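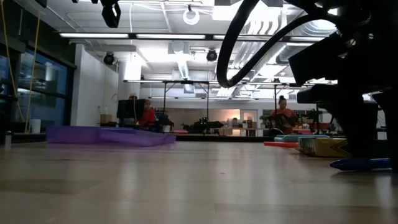
Home | Campus | Workshop | Archive | Subscribe

The Tidy-Up Problem

By Modupe Akinola
Apr 28, 2023

The spring project in Getachew Bogale's manipulation course fits in one sentence: clear the table. Each team gets an arm, a gripper, a tray and 15 weeks. A run lasts 20 minutes, and anything still outside the tray at the end scores zero.

The objects are ordinary. A marker is narrow and rolls when the fingers close off center. Foam lies so flat that a gripper coming straight down tends to hit the table first. A box is easy to hold and hard to put down square.

Teams record their own training runs, steering the arm by hand through each pick, then fit a control policy to the recordings. Ese Fashola's team, Kandon, threw out its March recordings after finding that two operators had approached the marker from opposite sides. The policy averaged them and went down the middle, where it closed on air.

"We wrote a one-page rule sheet after that," Fashola said. "Same side, same speed, pause before closing."

Garba Ajayi's team, Stelari, spent its time on cable routing. The loop that feeds the wrist needs enough slack for full rotation, but too much slack swings and tugs on the arm during fast moves. They settled on a longer loop and a lower top speed.

Bogale grades the written failure log more heavily than the score. Entries must give the object, the joint positions and the last command sent — "it missed" is returned unmarked. The best run so far cleared 9 objects.

Final runs use a layout the teams have not practiced.

Comments (2)

Amrit L.: Did anyone try sliding the foam to the table edge and pinching it there? Worked for us on thin sheet parts.

benchvise: Would like to see the rule sheet published.

Related
Pleltimberg Bridge Contest Changes Its Load Test
Inside the Nwachukwu Machine Shop
Choosing a First Servo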